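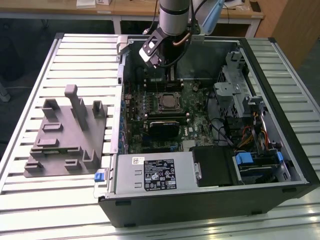
octavian_ciobanu wrote:
With respect to the refurbishment procedure circulated in the previous post, I do not agree that memory should be removed before the expansion card. The card should come out first. It gives clear access to the latches on the lower slots.

Darlene MacDonald replied:
The order given in the Plisham procedure was approved for all Dell towers and should be followed until it is revised. Members are reminded to disconnect the power cord and lay the case flat before taking off the side panel.

jitaru_stores replied:
We have processed 2,334 units and support Mr. Ciobanu on this point. Broken latches are our most frequent fault, roughly 3 a week. We would also ask that drive cables be unplugged at the board end and left attached to the drive.

Darlene MacDonald replied:
The latch figures are noted. I cannot agree on the cables. Drives are sent to Tresico for erasure and must arrive without them.

octavian_ciobanu replied:
That is accepted for drives. Kindly confirm whether the card question will be considered in the September revision.

Darlene MacDonald replied:
It will be. Written comments may be added to this thread until Sat 25 July.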